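Vikgate Lease Guide
Section 4: Setting Up the Wulten Ground Blind

Read this section before you carry the blind into the woods. The sheet that comes in the bag says one person can have it standing in 2 minutes. Plan on longer, and plan on practicing in the yard first. The sheet also shows the blind on flat mown grass, and there isn't any of that on the lease.

4.1 What should be in the bag

Blind body with five hubs (four walls and roof)
Ground stakes
Tie-down ropes, already knotted at one end
Window netting
Carry bag with shoulder straps

The bag weighs 26 pounds with everything in it. The tag says less, and so does the Zadell catalog. Both were apparently weighed without stakes. If you're hunting the upper bench by the 3,722 benchmark, you'll feel the difference on the way up.

CAUTION: Unload your firearm before you start, and lay it well clear of the work area with the action open. Keep broadheads in the quiver. The hubs spring out hard when they let go.

4.2 Choosing the spot

1. Check that the spot is inside your assigned area on the sign-in board. Blinds found in someone else's area get moved, and not gently.

2. Look up. Dead limbs come down in wind, and the roof won't stop one.

3. Put brush or a cedar behind you. A blind standing alone on a field edge looks like a blind. The pattern on the fabric is advertised as making background cover unnecessary. We haven't seen any sign of it.

4. Clear leaves and sticks from the floor area down to dirt.

5. Sit in your chair on the bare spot and check your lanes from that height. Move now if a stump blocks you.

NOTE: Pay more attention to wind direction than to the scent-control lining. The lining may do something when new. After a season in a shed it smells like a shed.
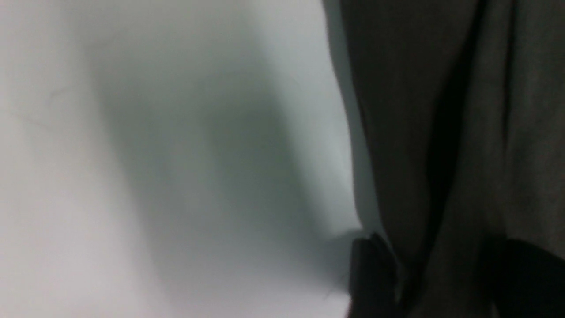 One reader of last year's guide wrote in to say that this note was unfair, that he had deer feeding downwind of his Wulten three evenings running, and that the lining deserved the credit. Could be. Those same evenings were dead still, going by the sign-in board, and deer feed downwind of plenty of things. The note stays in until somebody has a better test.

4.3 Raising the walls and roof

1. Lay the folded blind on the ground with the roof side up and the door toward you.

2. Take hold of the pull strap on the center hub of the first wall. Pull straight out until it pops. Don't yank it sideways.

3. Do the opposite wall next, then the remaining two. The printed sheet tells you to go around in a circle. Try it that way if you like, but the third wall usually fights you.

4. Step inside through the door, crouch, and push the roof hub up with the flat of your hand. Keep your fingers out of the hub.

5. Check that every pole is seated. A half-seated pole looks fine and lets go later, normally at first light.

CAUTION: If a wall won't pop, stop. Look for a twisted pole or a fold of fabric caught in the hub. The fiberglass poles are called unbreakable on the box, and the lease has a bucket of broken ones.

4.4 Staking and tying down

1. Stake the four corners, angling each stake away from the blind.

2. Run a rope from each wall hub to a stake or a tree. All four, even on a calm morning.

3. Pull the ropes snug. If the wall bows outward, you've gone too far.

4. Push dirt or leaves against the skirt to close the gap at the bottom.

The stakes supplied are all right in loam. In the rocky ground past the creek they bend. Visser sells a heavier stake at a price we think is silly, and a length of rebar from the barn does the same work. Cap the rebar or flag it so nobody trips on it in the dark.

NOTE: The fabric is sold as 800 denier. That number tells you how thick the thread is. It tells you very little about the seams, and the seams are where these blinds leak.

4.5 Windows, and what to wear inside

1. Open only the windows you mean to shoot through. Leave the back ones closed, or you'll be outlined against the light.

2. Hook the netting from the bottom corner up.

3. Set the window height with your weapon in hand (unloaded) and swing through the whole lane. Make sure the muzzle or arrow will clear the fabric and the netting. A scope sees over an edge that the barrel doesn't.

4. Wear dark, plain clothing on your upper body. Camo made for the open woods can show up paler than you'd expect against a black interior.

5. Lay out your layers at home the night before, and leave anything white or shiny behind. Try the outer layer with your arms raised. If it rustles in your kitchen, it'll rustle out there.

6. During firearms season, tie the blaze orange panel on the outside where it can be seen from every direction. Orange worn inside a closed blind does nothing for the hunter walking up on you. Check the current state rules as well, and don't take this guide's word over theirs.
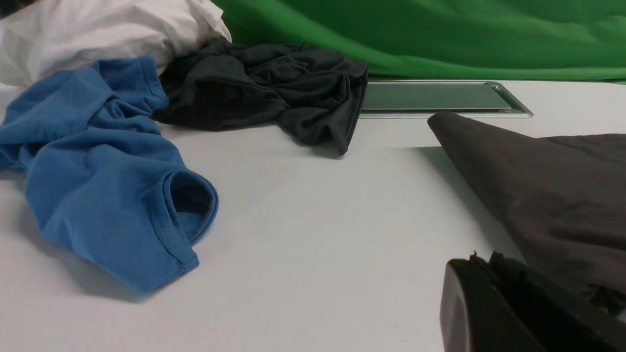
Clothing and a metallic tray on a white tabletop.

Special "blind suits" are in every catalog by August. An old dark sweatshirt has worked for most of us. If you own the suit already, wear it.

4.6 Heaters

Don't run a propane heater in the blind with the windows shut. The bag sheet says the roof vent is enough. We have no way of checking that and wouldn't bet on it. Open two windows, keep the heater off the skirt, and shut it down if you get a headache or feel sleepy. Then get out into the air.

4.7 Taking it down

1. Unload before anything else.

2. Untie the ropes and pull the stakes.

3. Drop the roof first, then push in the walls, opposite pairs together.

4. Fold the blind flat and roll it toward the door. It will seem too big for the bag. Unroll it, press the air out, and roll again.

5. If the fabric is damp, hang it in the barn overnight. The coating is supposed to resist mildew. See the blind on the back wall.

Shared blinds go back on the rack by Tuesday evening. Write any missing stakes or bent poles on the board.

Go on to Section 5: Ladder Stands and Harnesses.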